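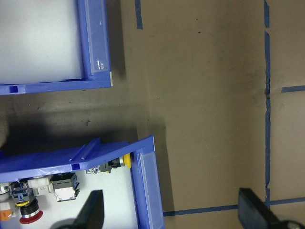

# Ostapchuk puts two grippers through the bins, and we wrote it all down

Hi from the Ostapchuk bench! We're a small shop in Ustham that tests grippers for people who don't have time to test grippers, and our newest comparison is out this June.

I ran this one myself, so I'll tell you what we did. We took the Atwood and the Fellari, both two-finger parallel grippers, and set them to picking small electrical parts out of blue plastic bins – pushbuttons, contact blocks, that sort of thing. I love these parts for testing. A mushroom button is wide at one end and skinny at the other, and a gripper that looks great on a cube can get pretty humble around one (I've had whole afternoons like that).

Each gripper got 275 picks per part type, and across the whole project we logged 3,662 attempts, counting the warm-up runs and the ones I botched by typing in the wrong finger width. Those are in the data too, marked as mine.

The Atwood was quicker to close and nicer around thin collars. The Fellari held on better when a part was lying at a funny angle, and it forgave a sloppy approach more often. Swapping fingers took 60 seconds on the Atwood, and longer on the Fellari, whose screws I have opinions about. Those are in the report as well!

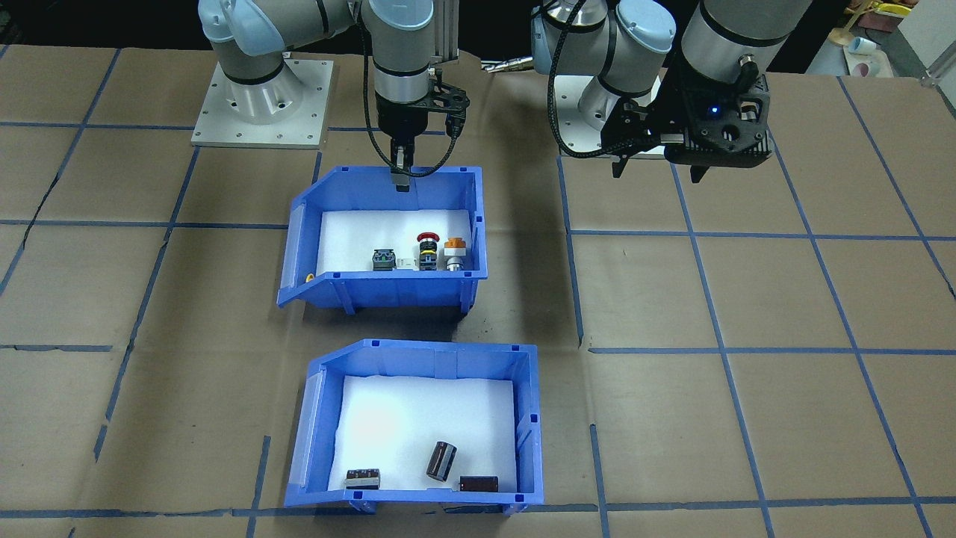

**Can I get the raw numbers?**

Anyone can have them free of charge. Write to the Ostapchuk front desk, ask for the gripper comparison, and we'll send the full log along with our bin layout notes.

Next up is cameras, wrist-mounted against fixed, using the same bins and the same parts. If you make a camera and want it in the lineup, get in touch soon – we have 2 spots left.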